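Sorting the hardware drawer this week. It was one bin for everything, and finding a single nut meant tipping the whole lot out.

Most of it came from the Gulter shelving job, plus a bulk bag from Hoarau that said 4000 pieces on the label. I have used 28 of them.

First pass is by type only. Nuts with nuts, bolts with bolts. Sizes come later.

Second pass is thread. I try a known nut on each bolt by hand – if it binds in the first turn, it goes in the "check" cup.

Anything with rust or a rounded head goes to scrap. I used to keep those. No more.

Tuesday's batch, on the marble-look surface:
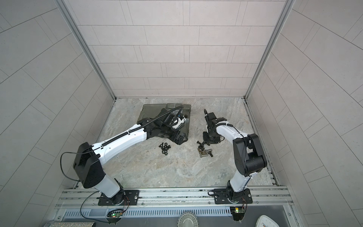
Black hex nuts by the tray, bolts and silver-toned cylindrical pieces in the pile to the right.

A gray tray is good for silver parts and bad for black ones. I'm looking for a white one the same size. Gremum has a set of 5 but the sides are too low.

30 minutes a night is enough for me. After that I start putting things in the wrong pile.

Labels next. Masking tape and a marker, same as the paint shelf.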